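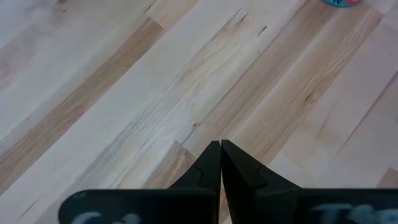

Have you ever found a little dark swirl in a wooden board and wondered how it got there? It's called a knot, and it marks the place where a branch once grew!

Every year a tree adds a new layer of wood under its bark – like pulling on another sweater. As the trunk gets fatter, it wraps around the bottom of each branch, and that hidden bit becomes the knot.

In the woods near Norolstead there's an old oak with 443 rings, one for each year it grew. A pine that is only 40 has far fewer rings, of course, but it can still have plenty of knots, because pines grow lots of branches.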